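Projects > Velitz > Meeting minutes
Posted in March by the note-taker

Minutes, perception and planning sync, 10:00

I took notes again, so complaints about spelling come to me. We started with the Prandodeo renders, and I put the wrist view up on the big screen because I wanted everyone looking at the same thing while we argued about glass. The bottle is dark green, the gripper is black, and the segmenter has opinions about both (mostly bad ones!).

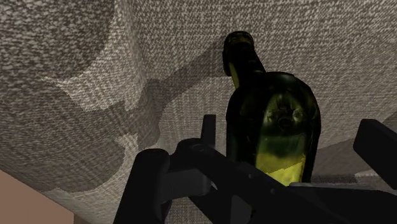

Dudek wondered whether we should stop trusting depth on glass altogether and let the planner work from the mask plus a fitted cylinder. I like it, but the fit needs a decent mask first and we went in circles on that for a while. Agreed: try it on the 790 episodes we already have before rendering any more. Of those, 481 have clean masks on every step, so we start there.

Next up was shadows. The sun angle is randomized now, and the free-space map keeps turning hard shadow edges on the floor and the sofa into obstacles. I said I'd rather fix it in the map filter than tone down the lighting, and I got my way, so it's my ticket. The overview camera goes into the regression set too.

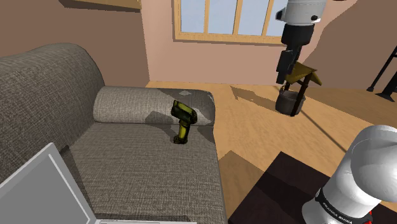
Overview camera: arm, drill on the sofa, miniature well.

Planner: two timeouts left in the nightly run, both in the retreat move. Ustico branch stays unmerged until they're gone. I also asked (again) for the replay tool to remember which camera I had open, and this time it got written down.

Actions: cylinder fit, Dudek. Map filter, me. Timeouts, still open, please somebody grab them before the next sync.

Last updated: March, 4:15 pm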